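Nindine: Tides of Szilágyi, Expansion Pack for PC
Download edition
14 comments | 139 shares

Tides of Szilágyi is the second expansion for the online role-playing game Nindine. It adds a new coastal region, a raised level cap and a ship you can crew with up to five other players. You need the base game and an active account to play it.

The region opens at the harbor town of Hitis. New arrivals pick up the main quest from the dock office, and the story runs to 117 quests if you take every side job. Characters below the old level cap can enter, but most enemies past the harbor wall will be too strong for them. 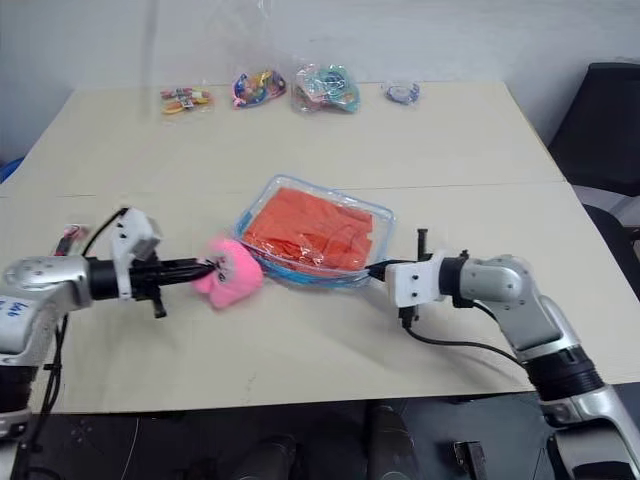 Can I play the expansion with a character I already have?

Any existing character can travel to Hitis by talking to the ferry pilot in the starting city. Gear, gold and mounts come along. Characters on trial accounts have to be upgraded first.

The download is split into two parts. The first part lets you log in and play the harbor area while the second loads in the background. Leave the launcher open until both bars are full. If the second part stops, restart the launcher and choose Repair from the settings menu.

New in this expansion:
Sana, a healing class that uses bells and water spells
Ship crews of two to six players
213 new items, including fishing gear
A shared guild bank with a log of withdrawals

Quest writing is by Maiara Barbosa and Keir Chisholm. Music is by Remigiusz Adamczyk, who also scored the first expansion.
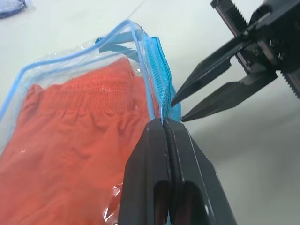 Ships are bought from the yard on the east side of Hitis and can be renamed once for free. A ship belongs to the player who bought it, so if that player leaves the crew the others go back to the dock. Cargo stays in the hold. The March patch added a setting that lets the owner pass the wheel to someone else before logging off.

Server maintenance is every Friday morning. Activation codes are sent by email after payment and can be used once. Codes that have been redeemed can't be refunded.

153 people like this
Share | Tweet | Email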